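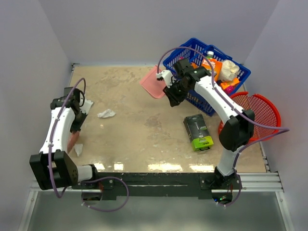 Hülya Polat thinks I am wrong about repair, and that most people would sooner pay for a new kettle than wait two weeks for an old one. She wrote to say so after my last column, and she added that her own kettle was replaced in February for less than the shop wanted just to open it up.

I believe her. I have had the same quote. My complaint is with the way the price of fixing a thing gets set before anybody looks at it.

Opinion > Household > Why spare parts should be sold for longer

Print this page | E-mail this page

My dishwasher is a Noka, bought when we moved in. The pump went last winter. The machine is plain and does its job, and apart from the pump it had nothing wrong with it. The maker's service desk told me the pump had been dropped from the parts list and offered me a discount on a new model. The new model was 1133 dollars before delivery. A repair shop across town, Simões, found a used pump from a scrapped machine and put it in for 255. It took them nine days, and we washed up by hand in the meantime.

Nine days of washing up is a nuisance, and for a family with small kids it is a bigger one. I won't pretend otherwise. But the difference in price was more than my monthly grocery bill, and the only reason I could save it was that somebody had kept a dead dishwasher in a back room. If that shop had been tidier I would own a new machine.

I would like to see a rule that parts for large appliances stay on sale for 15 years after the last unit is made. Some companies will say this costs too much, and for some parts they may be right. Molded door panels take up a lot of shelf. Pumps, seals, hinges and control boards don't. Those are the parts people need, and a company that knows it must stock them has a reason to use the same pump in more than one model.

I would also make the repair manual free to read. When I asked for mine I was told it was for approved technicians. Simões is not approved. The man there has worked on dishwashers for longer than Noka has sold them in this country, and he did the job from memory and a photocopy.

Polat's other point is that cheap goods have been kind to people without much money — a new kettle is within reach of nearly everyone now. That is true of kettles. It is less true of refrigerators and washers, which people on low pay tend to buy used, already a few years old. They are the ones who own the machine when the parts run out. My sister's Sakholm washer came to her that way. The door seal she needs costs 40 dollars and has been out of stock since she moved. She puts a towel down before every load.

Whether 15 years is the right number, I can't say for certain. Twelve would have covered my pump, and it would cover her seal.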